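Evetier 2 demonstration generator: review
Reviewed by Izzati Halim, 31 December 2025

Evetier takes a small set of recorded demonstrations and produces a larger set in simulation. It splits each source recording into segments tied to an object, shifts those segments to new object positions, joins them with short planned motions and replays the result. Runs that meet the task's success test are kept. The rest are discarded, or saved separately if you ask for them.

I have used version 2 since July on one workstation at Pistthorpe, mostly for two-armed kitchen tasks. The test reported here is the coffee task: pick up a mug and bring it to a single-serve machine. Geetha Hegde recorded 14 source demonstrations by teleoperation. The target was 1,000 accepted episodes.

Installation is plain. The package needs its own Python environment, and the asset files are a separate download that the installer does not mention. The default configuration writes to the home directory, so change the output path before a long run.

Segmenting is where most of the user's time goes. Each arm has its own list of segments, and the boundaries are set either by a signal from the simulator or by hand. The automatic signals found the grasp reliably. They were poor at marking the start of the approach to the machine, and we set that boundary by hand in every source recording.

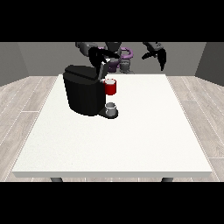 Generation took 2,888 attempts to reach the target, which is a little over one success in three. Most failures fell into two groups. In the first, the mug slipped during the joining motion, and halving the maximum wrist speed reduced this a good deal. In the second, the gripper struck the lid on its way in. The planner checks the arm links against the scene but ignores whatever the gripper is holding, so a grasped mug can pass through the space occupied by the machine until the physics step objects. The manual covers this in one line of an appendix.

The arm that has no part in the current segment is held at its last pose. For this task that is acceptable. For handovers it gives long idle stretches in the data, and a policy trained on them learns to wait. There is a trim option – off by default – that shortens the stretches without removing them.

Object placement is sampled from a rectangle per object. Rotation is limited to the vertical axis. We also found that accepted episodes clustered towards the middle of the rectangle, as placements near the borders failed more often. Evetier does not rebalance for this. Izzati's script (mine, on the Pistthorpe share) reads the episode index and requests extra attempts for thin regions, and 278 of the accepted episodes came from that second pass.

Export works for the Cervantes trainer and for Drerkska logs. The Drerkska exporter drops the gripper force channel without a warning. Use the other one and convert.

Recommended for tabletop tasks with rigid objects, provided someone is free to check the segment boundaries. I would not use it for handovers until the idle arm is dealt with properly.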